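6 min read

Alfredo Castillo answers the door with a plastic fried egg in his hand and doesn't seem to know it's there. It is 8 in the morning and he has been up since five, gluing felt lettuce. He makes play food for a living, or as he puts it, "I run a very small restaurant where you can't eat anything."

The business is called Grurnia, and it fills what used to be the dining room of his house. Shelves go up to the ceiling on three walls. There are bins of peas, bins of drumsticks, a whole drawer of lemon wedges. I could have stayed in there all day, and I very nearly did.

Castillo started out repairing toys for a secondhand store. People kept bringing in kitchen sets with the food missing. "The little stove would be perfect, the pans would be perfect, and there'd be one carrot," he says. "One carrot! What are you supposed to cook?" So he began making replacements on his lunch break. The first batch was 11 tomatoes, and he still has most of them because, he admits, they looked like apples.

These days he works in wood, felt, and molded plastic, depending on the dish. Soup is his white whale. He has tried it four ways and hates all of them. Bread he loves. "Bread forgives you. You can get the color wrong and it just looks like a different bread." He learned his paint mixing from an old Eltix color chart, which hangs by the window with coffee rings on it, and he still checks every crust against it.

Last November he sent out 900 pieces, his biggest month so far, most of them to preschools and one big box to the Hosseinzadeh library, where the children's room has a pretend diner with a counter and three stools. He went to see it on opening day and sat on one of the stools. A girl in rain boots took his order and brought him a shoe. "Best service I've ever had," he says, and he laughs so hard he has to put the egg down.

I ask what he looks for when he picks up somebody else's play food, and he's off. Weight, first of all. Then the edges, and whether a small hand can get around it. Then he wants to know if a kid could name it from across the room. He keeps a notebook with an entry for every piece he has ever made or studied, and the latest one is number 1684, a pear. He reads me the whole entry. It's a page and a half long and I enjoyed every line of it.

He's working now on a breakfast set called Mavia, with waffles that fit together and a pat of butter that sticks on with a magnet. It should be ready by spring, if he can settle on a syrup. He has strong feelings about syrup.

Burgers are where Castillo gets really happy, and we saved them for the end of the visit. He thinks they're the best thing you can put in a toy kitchen, since everybody knows how one is built and everybody has an opinion about the order. "Turn it on its side and you can read it like a book," he says. Bottom bun, patty, lettuce, top bun. He's a big fan of a proper frill on the lettuce, bright green and pleated tight so it pokes out past the bun, and he likes his sesame seeds scattered unevenly, a few crowded together and a few off by themselves. "If they're in rows, it's a button," he says. "Real seeds go where they want." Then he asked if I'd had lunch, and we went out and got two of the edible kind.

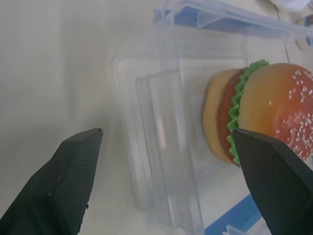
Contact | © Grurnia | Back to top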